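Clamamach plaid blanket, beige

A light blanket for the top of the bed, in beige with brown and grey lines crossing to make the check. It goes over a plain or patterned sheet and can be used by itself in June or under a duvet once the nights turn cold.

Sizes: single, double, king
Wash: 30 degrees, gentle cycle, with similar colours
Drying: line dry or low tumble
Iron: cool, on the reverse
Order code: Dadis 18

The blanket is soft enough to crease when it has been sat on. A shake and a pull at the corners will flatten most of it. Expect a little fluff in the first wash, so keep it away from dark clothes.

Orders leave our Athanasiadis warehouse within two working days. Returns are accepted for up to 14 days if the blanket is unwashed and the label is still on. Matching pillowcases are sold separately.

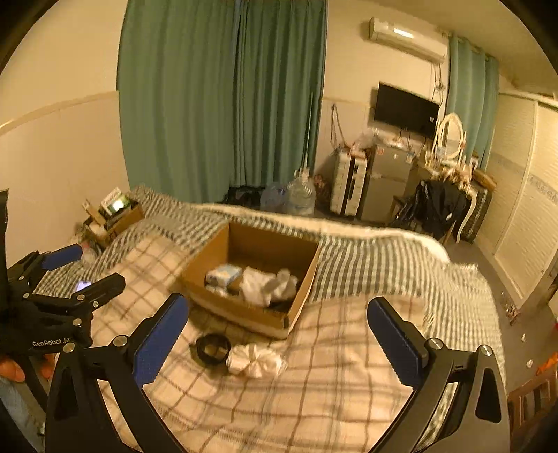

Chrysanthi Psarras wrote that hers has been washed every fortnight and the brown lines have kept their colour, though she would have liked it a bit longer at the foot of the bed.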